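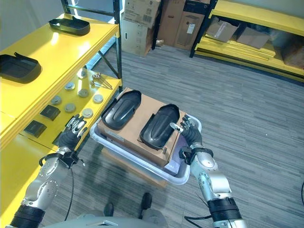 Mar 13, 2025

Tape again. Dénes is sold on the Ollmont paper tape and wants us to switch over before the next order goes in. I've read the supplier's sheet through and I still don't believe it, so I'm writing down why while I have it in my head.

The sheet says 87 percent of cartons sealed with the paper tape "showed full fiber bond" after conditioning. Doesn't say what the conditioning was. Doesn't say whose cartons, or how old they were, or whether the board was virgin or recycled. Also doesn't say what the other tape did in the same test, if there was another tape in the test. I asked Beryl Sowerby to get the full report out of the rep and what came back was the same sheet with a different cover page.

Full fiber bond means when you pull the tape it takes the face of the board with it. OK. That's a good sign, but it's a sign about the face paper as much as the glue. Cheap recycled liner will tear for almost anything if you pull fast enough. I can get "fiber bond" with the old plastic tape if I yank it, and I did this morning, three different operators' hands, same result. So pull speed has to be fixed or the number is worthless. Nothing on the sheet about pull speed.

What we have of our own: 61 cartons from the October batch, sealed half and half (well, nearly, Barnabás ran out of the paper tape toward the end and filled in with plastic). They've been on the back wall since. I was against using these as evidence then and I'm against it now, for these reasons:

- the paper ones were all done in the morning and the plastic ones all after lunch
- different people did the sealing
- the paper ones went on the bottom row because they were done first, so they've had the weight of the others on them all winter

That last one is the killer. Of course the flaps are flatter. You could have sealed them with jam.

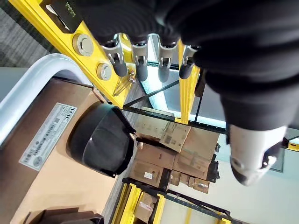
Yellow bar, two round bolts, silver clamps hanging underneath.

Water. Kristóf thinks most of our bad seals are a wetting problem and I'm inclined to go along with him, which is rare. The dispenser brush was stiff as a board when I looked at it. Somebody is letting it dry out with glue in it overnight. A strip that's wetted along one edge only will look fine for a day and then lift on the dry side. Too much water is as bad, the glue washes thin and you get that slimy feel where the strip slides about when you press it.

Tried it on scrap from the Animcombe lot. Warm water, cold water, brush soaked first, brush straight from dry. Soaked brush with warm water was clearly best by feel. By feel isn't data and I'm not going to pretend it is. But the difference between a good brush and a bad one looked bigger to me than the difference between the two tapes, and if that holds up then the whole argument about which tape to buy is a bit beside the point.

Erzsébet's objection, fairly stated: the packers at Ikthorpe have been on paper tape for years and they don't complain. True. They also ship everything within the county and most of it is on the truck for an hour. I'd like to hear from somebody who sends cartons through a cold yard and a hot depot.

The other thing the rep keeps bringing up is tampering, that you can't open a paper-taped box without it showing. Half right. You can't peel it cleanly, no. You can slit it down the seam and put a fresh strip over the top, and unless the person receiving it knows the width of our strip they'd never tell. Dénes said nobody would bother. Fine, then it's not a selling point either.

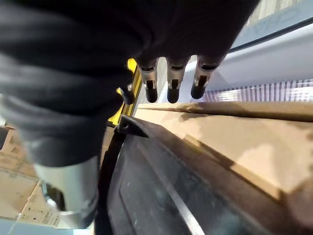 Cost per roll I'm leaving alone until I know how much strip we really use. The dispenser is set long, with a good hand's width of overhang each side, and the sheet's savings figure is worked out on a short overhang. If we buy the tape and keep the long setting, there's no saving.

What I'd accept as a fair test:

Same board, one bundle, opened the same day.
One person sealing, switching tapes every few cartons.
New brush, filled fresh.
No stacking. Or stack them all the same way, I don't mind which.
Slow pull on the spring scale, by someone who hasn't been told which carton is which (hard with tape you can see, I know. Cover the strip and leave a tab out).
Write down the damp reading in the room both times.

Bozsik has the spring scale, and it needs checking against a known weight before anyone quotes a figure off it. It read heavy last time.

Barnabás to order the brush. I've asked Dénes not to sign anything with Ollmont before the pulls are done and he said he'd think about it. October cartons stay where they are for now, but please don't put them in a chart.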